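Stuken Furniture Reuse Center to Move to Larger Building in April

Harawira, 23/10/2021

The Stuken furniture reuse center will move out of its present building on Pleler Street and into the former Elteck warehouse next April. The lease was signed this week. The new site has 2000 square meters of floor space, twice what the center has now.

Stuken takes in used household furniture from homes and offices in the Harawira area, repairs what can be repaired and sells it at low prices. Pieces that are past repair are taken apart, and the usable boards, legs and hardware go on sale in the parts room.

The center passed on 1000 pieces of furniture in its last business year. Tables, bed frames and bookcases made up most of that number. Demand for desks went up sharply when more people began working at home, and there is still a waiting list for small ones.

Space has been the main problem. Donations of large items had to be turned away for several weeks this summer while the storage floor was full. Dining tables and wardrobes were hit hardest, as they can't be stacked the way chairs can. 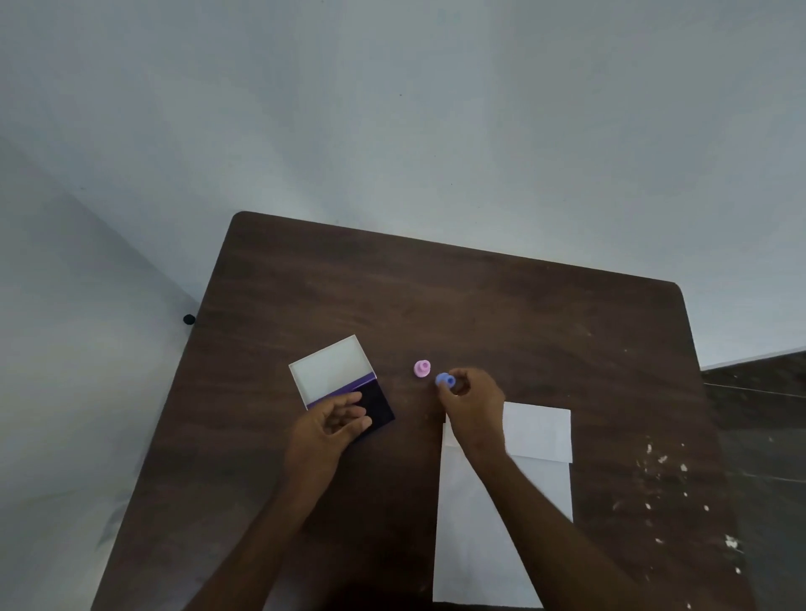

A brown wooden table with flecks of white paint on the top.

The Elteck building was used for storing electrical supplies and has stood vacant for four years. It has a loading dock at the rear, wide doors and a level floor throughout – all things the Pleler Street site lacks. Work on the heating and lighting will start in the new year. The roof was replaced by the previous tenant and needs no work.

The workshop will grow from 4 benches to 20. Part of it will be set aside for evening classes in basic repair, covering loose joints, worn finishes, drawer runners and simple upholstery. People who sign up may bring in one piece of their own to work on. Class fees and dates will be posted at the front desk once the workshop has passed its safety inspection.

Prices in the store will stay as they are through the move. Delivery within Harawira will also continue at the current rate, with one change: orders must be placed before noon to go out the following day.

The Pleler Street store will remain open during normal hours until the end of March. Donations of small furniture will be accepted there until the middle of that month. Anyone with larger items is asked to call first – drivers can then plan the pickup or hold it over for the new building.

Stuken does not accept mattresses, cribs, or furniture with water damage. Scratches, stains, old paint and missing handles are fine.

Media inquiries and requests to visit the Elteck site can be made through the Stuken office on Pleler Street during store hours.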